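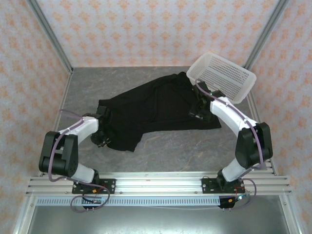

Re: [teleop-users] Folding demos, when do you throw one away?

From: Crescencio Bermúdez
To: teleop-users

Tanner Boychuk wrote:

> We have started recording folding demos by remote control and I can't
> settle on a rule for bad ones. If the operator drops a sleeve and picks
> it up again, do you keep the episode? Also, do you begin with the
> garment flat or in a heap? Ours are all flat so far and the policy is
> hopeless with anything else. We have 700 and I'd like not to bin them.
>
> Tanner

Keep the dropped sleeves, as long as the operator recovers without stopping to think. We threw ours out for the first month on Dresetberg and ended up with a policy that closed on thin air and carried on folding as if it had the cloth. When we put the recoveries back in, it began to try again. What we do throw out is long pauses, and any episode where the two arms touch.

On your second question, I would not bin the 700. Label them as flat starts and record heaps on top. Our set is 774 flat and a bit over 3000 mixed. Getting a crumpled shirt flat is a separate job from folding it, and we record it as one, with its own start and stop. Operators find it much harder. Most of them pull with both grippers at once, and the cloth slides towards whichever side has the better hold. We ask them to pin one end against the table and pull with the other arm.
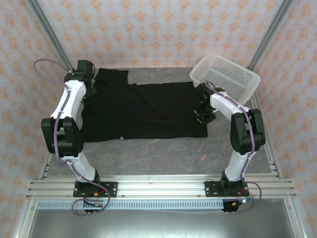 Deciding when flattening is finished took us longer than I expected. We tried leaving it to the operator and got 4 different standards from 4 people. The rule now is that the bottom hem has to be fairly straight and both upper corners within reach of the grippers. Soft wrinkles across the body are fine, and so is a flap of sleeve sticking up towards the back, because the fold deals with that. If they chase every crease the episode doubles in length and the policy learns to fuss.

One more thing on black clothes. Ours were bad until we changed the exposure, as the folds vanished into one dark patch on the operator's screen. Check what they are seeing before you blame their hands.

I can send the labelling sheet if it's any use. It was written for Gasham, so ignore the column headed "bin".

Crescencio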